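Do the "stay put" fitted sheets really not wrinkle?
Posted by Riroler, 19 December 2024

I've seen the claim in 176 reviews by now and I don't believe it. My Kisus sheet creases the minute I smooth it. Am I doing something wrong?

Uibo
Iron it.

Clerkthorpe
I doubt ironing lasts past one night. Mine looked fine in August, for all of 11 minutes. Any fitted sheet will rumple if the pocket is too deep for the mattress, whatever the package says. Measure the mattress first, then pull the far corners before the ones by the headboard. Green, gray, expensive, cheap, I've seen them all go the same way. 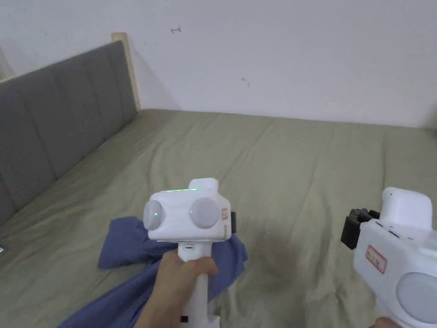

I'd also stop tossing laundry on the bed while you're making it, it drags the fabric around. And don't pay extra for "wrinkle free" until somebody shows you one a week later.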